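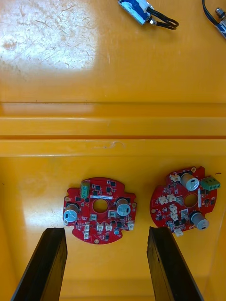 Sorting out the cable box (and the drawer, and the other drawer)
Posted 07/05/2023

I've been putting this off since we moved to Flestham, and then last week I needed a plain old printer cable and spent the better part of an evening on the laundry floor with my arm in a box up to the elbow. I found the cable. I also found a dial-up modem, the charger for a camera I gave to my sister, and something with a plug on one end and bare wire on the other that I must have thought was worth keeping. So I finally did the lot, start to finish, and I wrote down how I went about it in case you've got a box like mine (I bet you have!).

Set aside a whole afternoon if you've lived in the one place for a while. Mine ran into a second one, but I stopped a lot to look things up.

What you'll want

A few shallow trays or tub lids. Flat ones with a bit of a lip are best, so the small stuff doesn't roll off under the fridge.
Hook-and-loop ties, the kind on a roll that you cut yourself.
Masking tape and a decent marker.
Zip-lock bags in a couple of sizes.
Scissors, a soft dry brush and a rag.
Somewhere to put the things that are leaving the house.

I bought my roll of ties at Llorente, the hardware place near the roundabout, and it'll outlast me.

Step 1. Tip it all out

Yes, all of it. I know it's tempting to pick through from the top, but I've tried that and I only ever tidied the top. Put an old sheet down first so you can gather up the corners if someone needs the floor back in a hurry.

Don't untangle anything yet. Pull out whatever comes freely and leave the knot for later with a cuppa.

Step 2. Pull out batteries first

Loose batteries, old phones, power banks, cordless phone handsets, anything with a battery shut inside it. Put a bit of tape over the ends of the loose ones and stand them in a jar. If anything is puffed up or leaking, don't squash it or try to prise it open. It goes outside in a dry, shady spot away from anything that burns, and you ring your council and ask where they take them. Ours has a drop-off at the transfer station and they were really good about it.

Step 3. Make rough piles

I started with far too many categories and had to start again, so keep it loose:

Mains leads and power adaptors.
USB of every kind.
Screen and sound (HDMI, aerial leads, headphone extensions, those red, white and yellow ones).
Network and phone.
Small boards, modules, sensors and the little leads that go with them.
No idea.

The "no idea" pile will be enormous and that's fine. It shrinks once you've got your eye in. Half of mine went into the USB pile by the end.

Step 4. Match the power adaptors

This is the fiddly part and the one I'd ask you not to rush. Every adaptor has its output printed on it somewhere, usually in grey on black at a size meant for ants. Take a photo with your phone and zoom in, it's so much easier than squinting.

You're after the voltage, the current, and the little diagram that shows whether the centre of the plug is positive or negative. The voltage and the polarity need to match what the gadget asks for. The current on the adaptor needs to be the same as the gadget wants or higher. I've got one here that puts out 800 mA, and it's no good for the router, which wants a good deal more than that, even though the plug fits beautifully. A plug that fits tells you nothing, I'm afraid. I cooked a perfectly nice desk radio learning that one.

Once you've found the match, write the name of the gadget on masking tape and stick it to the adaptor. Then stick another bit on the gadget. Future you will be thrilled.

Step 5. Look over every lead

Run it through your fingers from one end to the other. You're feeling for splits, stiff spots and places where the outer sleeve has pulled back from the plug. Anything mains-powered with damage goes straight in the leaving pile, and I snip the plug off (unplugged, obviously) so it can't wander back in. I used to wrap them in tape. My neighbour Ainhoa Benítez, a sparky, saw one of those and gave me such a look that I've never done it since.

USB leads I just test with a phone and a spare drive. Some will charge but won't carry data, and those are still handy, but write "charge only" on them or you'll go mad one day trying to get photos off a camera.

Step 6. Small electronics

If somebody in your house tinkers, you'll have a pile of little boards with wires hanging off them. Lift them by the edges. Don't pull a plug out by its wires; get a fingernail on each side of the housing and wiggle gently. Brush off the fluff with the dry brush and bag each board along with its own leads, as some of those tiny connectors look identical and aren't.

Antistatic bags are the proper thing for bare boards. I save the ones that new parts come in. Put a slip of paper in with the name of the part and what it came out of, if you can remember.

Step 7. Coil and tie

Loose loops, following the way the cable already wants to go. Please don't wind them tight round your hand and elbow, it puts a twist in them and they never lie flat again. Put the tie on one end of the coil and leave the plugs facing the same way.

Khrystyna Ostapchuk left a comment on my pantry post back in January about standing coiled leads upright in cardboard tubes, labels at the top. I tried it for the USB pile and I love it! You can see the lot at once and pull one out without bringing the rest along for the ride.

Step 8. Decide what stays

My rule is 2 spares of anything common and one of anything odd, and only if I still own something it fits. I did make an exception for the phone leads. I have no defence.

Everything else went to e-waste or the op shop, but check with the shop first. Ours won't take anything that plugs into the wall unless it's been tested and tagged.

Step 9. Put it away where you'll look for it

Mine used to live in the laundry, for no reason I can remember. It's in the hall cupboard now, one tub for power, one for everything else, and a flat tray on top for the small boards. I've taped a list inside the lid of each tub. Mains leads go at the bottom where it's heavy, and the torch stays on the door hook.

If you've got a better way of storing those big chunky plug packs, pop it in the comments, they're still rattling round loose in the bottom of the power tub.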